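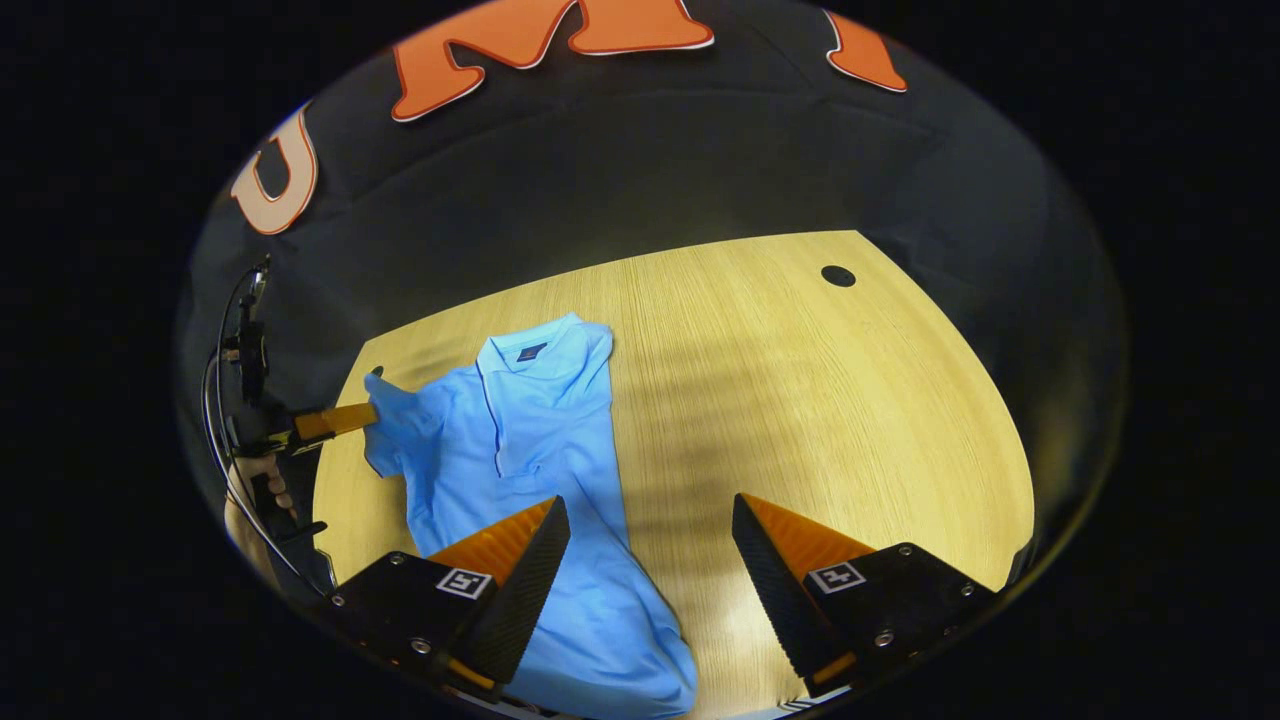 Lista de comprobación del puesto de plegado
Taller Zernedwood, línea de polos y camisetas
Revisión: marzo, inicio de turno

1. Superficie de la mesa
Sin astillas ni restos de adhesivo: conforme.
Comentario: pasar la mano en el sentido de la veta y repasar los cantos.

2. Esquinas y bordes
Sin aristas que enganchen el punto: conforme.

3. Cables
Fuera de la zona de plegado y de la zona de paso: pendiente.
Comentario: fijar con brida cada 50 cm. Paso libre mínimo exigido, 200 cm.

4. Prenda de prueba (polo azul claro, manga corta)
Cuello hacia el borde lejano de la mesa: conforme.
Etiqueta interior del cuello cosida: conforme.
Tapeta: remate inferior sin hilos sueltos. Conforme.
Mangas: estirar antes del primer doblez. La izquierda presenta pliegues; corregir.
Bajo: alisar desde el centro hacia los lados.

5. Iluminación
Sin parpadeo: conforme.

6. Carro Hondden
Freno en 2 ruedas: una no bloquea. Retirar del servicio hasta su reparación.

7. Cajas Kombo
Apilado según ficha, asas íntegras: conforme.

Lote asociado: 2.136.
Los puntos 3, 4 y 6 se revisan de nuevo antes de las 14:00.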